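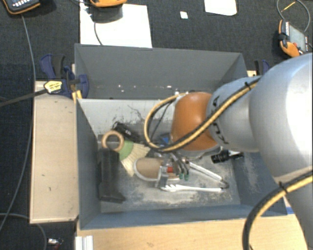
**Progress report, October: mixed-goods picking cell, Vurkville returns site**
Prepared by Periklis Lazaridis for Emilian Sandu, Kouris program office

**Status**

The cell has completed 837 logged picks on unsorted household returns. Of these, 38 needed a person to step in. Most stops involved long items resting against a bin wall, where the fingers had no room to close. Tongs and brushes remain the slowest items to grasp.

**Effect on staff**

Eight returns clerks were trained on the cell. Their work has moved from emptying bins by hand to clearing stops, checking item grades and preparing the next bin. Bending and reaching are down on the shifts that use the cell. Two clerks reported that waiting for a stop is more tiring than steady sorting, and we now rotate that post every two hours.

No positions were removed in this period. The pay grade for the stop-clearing post has not been settled with Udeck, who supply the evening crew.

**Open items**

- Cable routing on the arm: wear check at the next service.
- Grasp planning near the walls: update due from Esach.
- Written procedure for entering the cell: in draft, with comments from the evening crew still to come.

**Request**

Release of the second payment, as scheduled, to cover clerk training hours and one set of spare fingers.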